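Parts presentation in kitting

Parts presentation is the way loose components are laid out before they are gathered into a kit for assembly. In small electromechanical work, the usual containers are shallow open bins, each reserved for one type of part, with a separate tray that receives the finished set. The term covers the choice of container, its position on the table and the manner in which parts rest inside it.

Layout

The simplest layout is the four-corner arrangement, described in a shop manual by Tsutomu Murakami and later adopted at the Padley and Hovard plants. Four bins are set in two columns and the kit tray is placed between them, so that the distance from any bin to the tray is nearly equal. Murakami's manual assigned round circuit boards to a near bin and solenoids to a far one. Wire harnesses were given a bin of their own, as their leads catch on other parts.
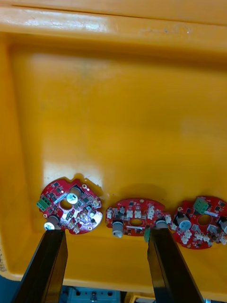
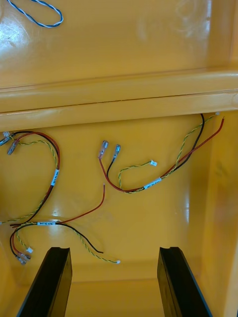
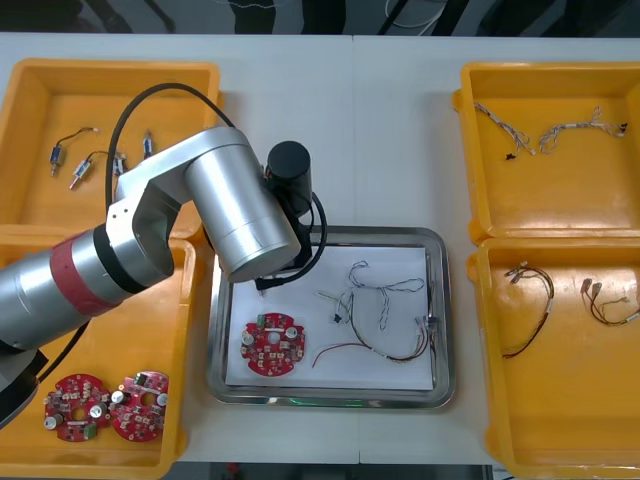
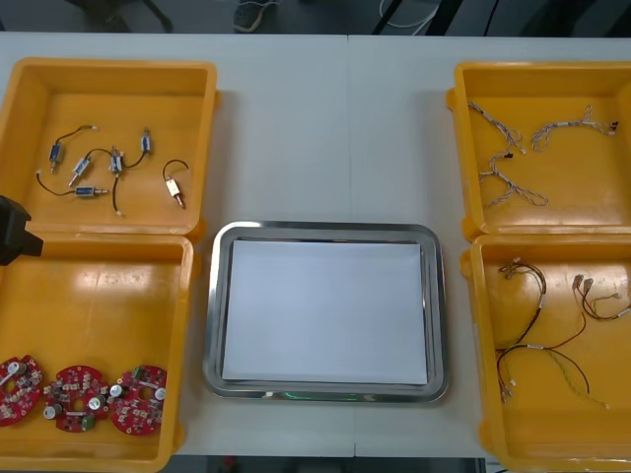
Containers

Bins for this purpose are commonly molded in a single bright color. Yellow gives good contrast with red, green and black parts, although a glossy floor throws back overhead light and can hide small silver items. The Arai pattern bin has a matte floor for this reason - it scratches sooner than the glossy type and is harder to wipe clean. Rims are rounded to protect wire insulation. A metal kit tray is preferred where static charge is a concern, provided the tray is grounded.

Orientation of parts

Boards are laid flat in a single layer with the component side up. Stacking is avoided, as tall capacitors and terminal blocks on one board bear against the underside of the next. Solenoids may lie in any direction, but their leads should not be tangled. A lead trapped under a neighboring body can pull a second part out of the bin when the first is lifted.

Harnesses are the most difficult items to present. They have no fixed shape and tend to spring back to the curve in which they were packed. Saturnino Moya's trials at Dorno covered 1434 kits and recorded more faults from harnesses than from all other parts together. The trials limited each harness bin to 5 pieces, with labels left exposed where possible.

Replenishment

Bins are refilled either by count or by level. Refilling by count suits boards, which are issued in lots of 100 at Dorno. Refilling by level is quicker for solenoids but leads to crowding - a deep layer is slower to pick from than a thin one. Lot numbers are entered on the kit sheet when a bin is refilled, and parts from two lots are kept apart until the first is used up.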